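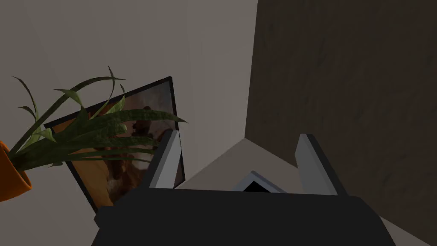
Gripper with both fingers open.

Show jumping at Plukau: qualifying places

Plukau_Office
Members are advised that the October qualifier will admit four riders from each region. Entries close at 8 pm on the eve of the class.

K. Vukadinović
I must object. Last year nine places were given to the Krasniqi region alone, and Astum was told of the change after entries had closed.

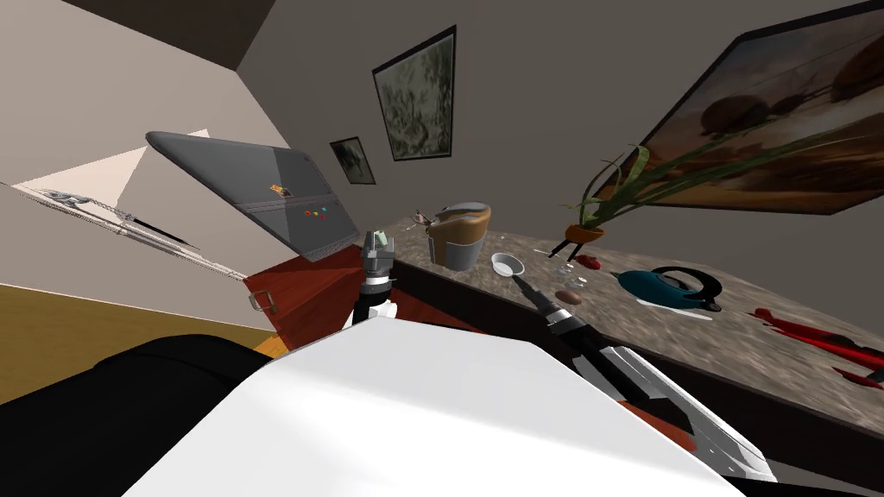 I would ask that the old rule stand until the clubs have been consulted.

Zdenka Dimitriou
I do not agree. Some three riders withdrew last year and their places went unused – a smaller field is fair to all. 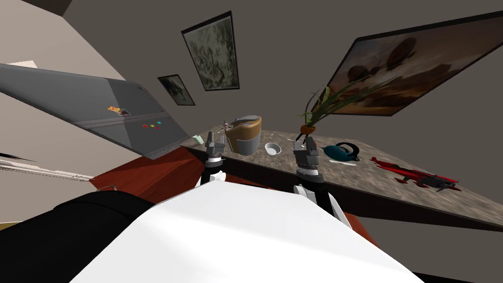 Clasto has already accepted the new limit and I see no cause to delay.

Plukau_Office
Both views have been noted. Written objections may be sent to the entries desk.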